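Postdoctoral or Senior Research Engineer Position: Household Manipulation in Simulation
Treltstead Lab for Home Robotics, Duvville

We are looking for one new colleague to join our small and rather talkative group, and to take over a piece of work that we have grown very fond of. Applications are open now and we hope to have someone at the desk next to the window by October, although we can be patient for the right person.

What we do

Our group studies how a two-armed mobile robot can learn to move ordinary things around an ordinary home. Most of that learning happens in simulation, in a set of rendered apartments we call Lecomte. The rooms have furniture, pictures, doors and the sort of clutter that people leave on tables, and every session is recorded from the robot's own point of view, both from the body and from close to the gripper. An operator drives the robot through a task, we store the run, and a policy is trained on the result.

The question we keep coming back to is how much the view matters. A policy that learns from a level, tidy viewpoint tends to fall apart when the body leans or the camera comes very close to a wall. Our method, Cesutham, keeps the awkward views in the training set and asks the policy to work out where it is from whatever it has. So far we have recorded 2,484 runs this way. In our last round of tests, a policy trained on the full set completed 8 of 10 pick-up tasks in a layout it had never met before, and we would dearly like to know why the other two went wrong (we have theories - too many of them).

Working views from Lecomte:

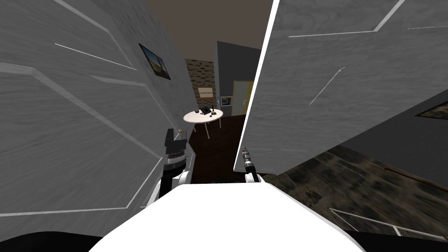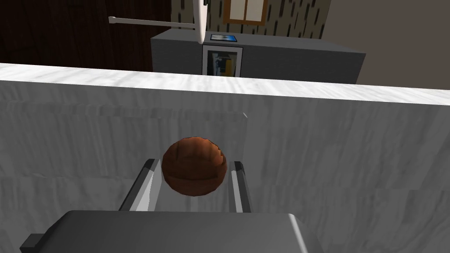
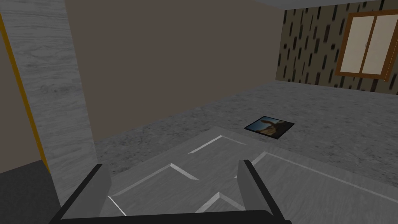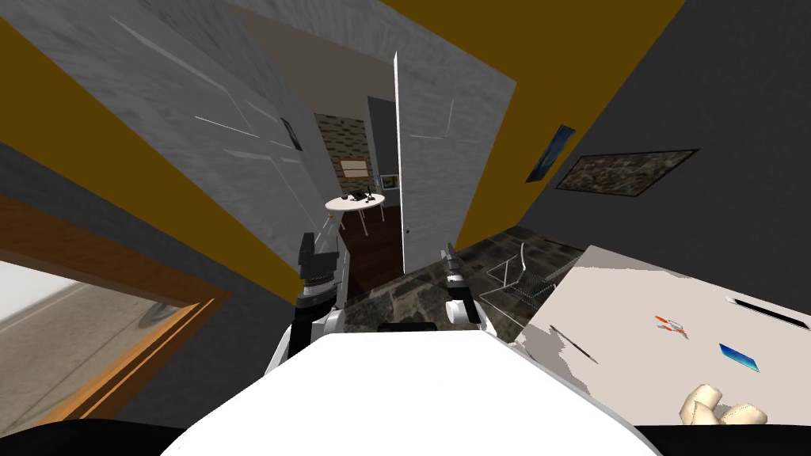
The tilted views were the part I doubted most, writes Ghassan Qudah. I used to throw those runs out before training, and I was sure they would only add noise. After I put them back, the policy stopped getting lost in doorways, and I have had to rewrite a good deal of my own chapter. I would still like somebody to check whether it is the tilt that helps or simply having more data, and I would be glad to hand over my notes and argue about them over coffee.

What you would be doing

Your first months would go into exactly that question. You would design the comparison, decide which runs to leave out, train the policies and look hard at the failures. Later on there is plenty of room for your own ideas. Some of us are curious about grasping small round things, some about finding a route through narrow gaps, and one long-running side project looks at how the close-up gripper view and the body view should be combined when they seem to disagree.

You would also spend a few hours a week driving the robot yourself. Everyone here does, including the people who run the lab, and we think it makes for better papers.

Who we hope to hear from

You should be comfortable writing Python and have trained models on image data before. Experience with a physics simulator is very welcome, and so is time spent with real arms. A PhD is needed for the postdoctoral title but the engineer title has no such condition, and the work is the same. If your background is in psychology, animation or something further away and you can show us code, please do write.

The practical side

The position is full time for two years, with a third year possible. You get a travel budget, a workstation of your own and a share of the group's computing time, currently around 200 hours a week. Two days from home each week is normal. We can help with visas and with finding somewhere to live in Duvville, where rents are still kind.

How to apply

Please send a résumé, the names of two people we may call, and a letter of no more than two pages. In the letter, tell us about an experiment of yours that did not work and what you did next. Links to code are useful, even if the code is messy. Put "Lecomte position" in the subject line and send everything as one PDF to the Treltstead Lab office. We read applications as they arrive, and every applicant gets a reply. Interviews are by video and last an hour, with the second half kept for your questions to us.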